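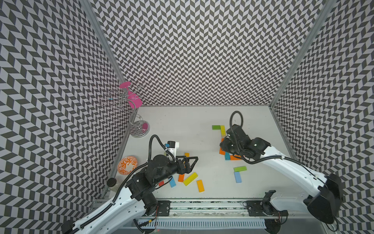
Figure 4. Both arms over the block table in the demonstration booth.

4.2 Public demonstration

The demonstration was held at the Markden site on Jan 21, 2021, as part of the open day for the Skiteo project. The aim was modest. We wanted to see whether the two-arm block task used in Section 3 could be run in front of visitors for a full day, and whether people with no background in robotics could follow what the arms were doing. No changes were made to the arms or the grippers after the laboratory trials.

The booth is a tabletop closed in on three sides by walls with a black-and-white chevron pattern, with aluminium posts at the two back corners. Both arms are mounted on a rail along the near edge of the table, and each carries a two-finger gripper. Visitors stood behind a rope on the open side. This put the arm bases between them and the blocks, and shorter visitors, mostly children, had trouble seeing past the right shoulder housing. A screen above the booth showed a live view of the table, and in practice most of the questions came from people watching the screen.

The task uses flat rectangular coloured blocks. The operators worked on two shapes side by side on the table, each with a long column and a branch going off to the right. In the Pacheco protocol the left arm is responsible for the left shape and the right arm for the right shape, and either arm may cross over when the other is parked. Crossing over was allowed at the open day but was left to the operator. Each run was limited to 300 seconds, after which the operators stopped and the table was reset by hand.

Runs were grouped into 11 sessions with a break between them. The sign-in desk recorded 818 visitors over the day. We did not try to work out how many of them watched a whole run, and the figure should be read only as the number who came through the door. The arms made 1219 grasp attempts in total according to the controller log. Attempts made while setting up in the morning are not included.

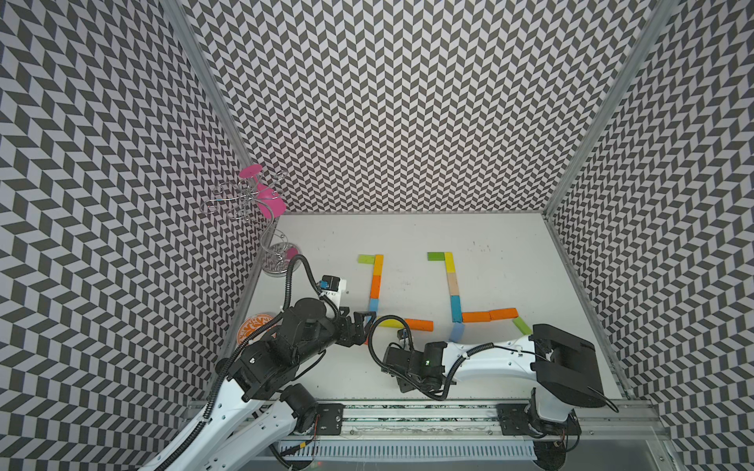 Figure 5. Blocks laid out in two hooked shapes, with the grippers close together near the middle of the table.

Three matters came up that had not been seen in the laboratory.

The first was the space between the arms. The two shapes lie close to each other, and the cables loop up above the wrists, so the working area near the middle of the table is tight even when the grippers themselves are clear. Our collision check models the links and the grippers but leaves out the cables. Operators dealt with this by waiting for each other, and several visitors took the waiting to be a fault. After the third session the presenter began to say aloud which arm had right of way, and the question was asked less often.

The second was colour. Visitors often expected the blocks to be sorted by colour and asked why two yellow blocks had ended up in different places. The task sheet sets position and direction only. A printed copy of the target layout was pinned to the rope stand before lunch, at a height that turned out to be too low for adults to read comfortably.

The third was the handover between operators. Pairs changed at every break, and the Troster control software keeps the last gripper speed unless it is cleared. Two sessions were started at the slower setting used by the previous pair. These sessions have been kept in the totals and are marked in the log, but they are left out of the timing results in Section 5.

Comments were collected on paper cards at the exit. Most were short. The most common request was to try the controls, which the site rules did not allow. A smaller group wrote that they would have liked to see the arms drop a block and pick it up again, and some asked what the pattern on the walls was for. The cards were typed up in August and are coded in the same way as the interview notes in Section 4.1.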